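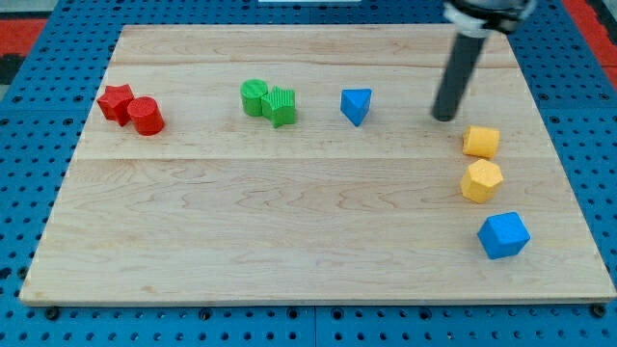
Wie viele Demonstrationen braucht man wirklich fürs Schieben von Klötzen?

Gestellt am 22.2.20 in: Robotik > Lernverfahren
Schlagwörter: Imitationslernen, Teleoperation, Datensammlung

Ich soll für ein Projekt Beispiele sammeln, aus denen ein Netz lernen soll, farbige Klötze nach Anweisung auf einem Holzbrett zu verschieben. Der Arm hat keinen Greifer, nur einen runden schwarzen Stab, also wird alles geschoben. Acht Klötze, vier Farben, dazu Anweisungen wie »schieb den blauen Würfel zum gelben Sechseck«. Gesteuert wird von Hand, aufgezeichnet wird mit Luneo.

In der Anleitung von Luneo steht, für eine solche Aufgabe reichten »bis zu 3.000 Episoden«. Was soll das heißen? Bis zu? Dann reichen auch zehn. Ich habe seit Dezember 47 brauchbare zusammen und den Verdacht, dass ich bis zum Sommer Klötze schiebe und am Ende ein Modell habe, das immer in die Mitte fährt und dort zittert. Zwei Trainingsläufe habe ich schon hinter mir, beide Male kam genau das heraus. Die Loss-Kurve sah dabei prächtig aus.

Meine Fragen:
Gibt es eine Zahl, der man trauen kann?
Soll ich nach jeder Episode alles neu verteilen oder einfach weiterschieben?
Taugt die automatische Beschriftung von Luneo etwas? Bei mir heißt der Stern manchmal Zylinder, wenn beide gleichfarbig nebeneinander stehen.

Bitte keine Antworten der Art »mehr Daten helfen immer«. Das weiß ich auch.

3 Antworten

Antwort 1 (akzeptiert)

Eine Zahl, der man trauen kann, gibt es nicht, und wer dir eine nennt, hat sie an seinem eigenen Tisch gemessen. Mit anderen Klötzen und anderem Licht ist sie wertlos. Ich würde die Frage anders angehen: Trainiere mit der Hälfte deiner Daten, dann mit allen, und teste beide Modelle am echten Arm mit denselben Startaufstellungen. Solange der Unterschied deutlich ist, lohnt sich Sammeln. Wenn nicht, liegt es an etwas anderem. Die Loss-Kurve kannst du für diesen Zweck vergessen.

Das Zittern in der Mitte kenne ich. Schau dir die Pausen an. Beim Steuern von Hand bleibt man ständig kurz stehen und überlegt, und das Modell lernt das Stehenbleiben brav mit. Ich habe alle Stillstände am Anfang und am Ende der Episoden weggeschnitten und lange Pausen dazwischen gekürzt, danach war es bei mir deutlich besser. Ob das bei dir die Ursache ist, weiß ich natürlich nicht.

Zum Neuverteilen: weiterschieben und nur gelegentlich neu verteilen. Wer jedes Mal neu aufstellt, baut unbewusst immer dieselben Aufstellungen. Bei mir lag alles schön in der hinteren Hälfte, vorne war fast immer nacktes Holz. Rate mal, wo der Arm später nichts zustande brachte. Mach dir eine Übersichtskarte der Startpositionen, ein simples Streudiagramm genügt.

Und nimm Fehler mit auf, also Klotz rutscht seitlich weg, man setzt neu an, schiebt weiter. Gerade runde Teile drehen sich gern vom Stab weg. Wenn du nur die glatten Durchgänge behältst, hat das Modell nie gesehen, wie man aus so einer Lage wieder herauskommt. Was heißt bei dir überhaupt »brauchbar«?

Kommentar des Fragestellers: Brauchbar hieß bisher: in einem Zug ans Ziel. Ich sehe das Problem. Die aussortierten habe ich zum Glück noch.

Antwort 2

Nimm Coria statt Luneo, damit geht das alles automatisch. Läuft bei uns super.

Kommentar: Was geht automatisch, das Sammeln, das Beschriften oder das Training? Und was heißt super, wie oft kommt der Klotz an?

Kommentar: Kann ich gerade nicht sagen, macht bei uns ein Kollege.

Antwort 3

Nur zur Beschriftung, beim Rest schließe ich mich Antwort 1 an.

Ich würde der Automatik nicht über den Weg trauen. Wir haben 4 Wochen lang automatisch beschriften lassen und danach eine Stichprobe von Hand geprüft. Farben waren in Ordnung, Formen nicht. Sobald zwei gleichfarbige Teile sich berühren, wird geraten, und von schräg oben verdeckt das vordere gern einen Teil des hinteren. Liegt ein Zylinder auf der Seite, wird es noch schlimmer.

Bei uns läuft es jetzt umgekehrt: erst lange Sitzungen ohne Anweisung aufnehmen, dann schaut sich jemand kurze Ausschnitte an und tippt dazu, was der Arm darin gemacht hat. Ist stumpfsinnig, aber aus einer Sitzung bekommt man viel mehr Beispiele heraus. Zwei Leute unabhängig voneinander beschriften lassen und die Abweichungen ansehen! Einer schreibt »neben«, der andere »links von«, und wo »links« ist, hängt davon ab, auf welcher Seite vom Tisch man sitzt. Das vorher festlegen.

Kommentar des Fragestellers: Links haben wir nie festgelegt. Ich gehe die 47 noch einmal durch.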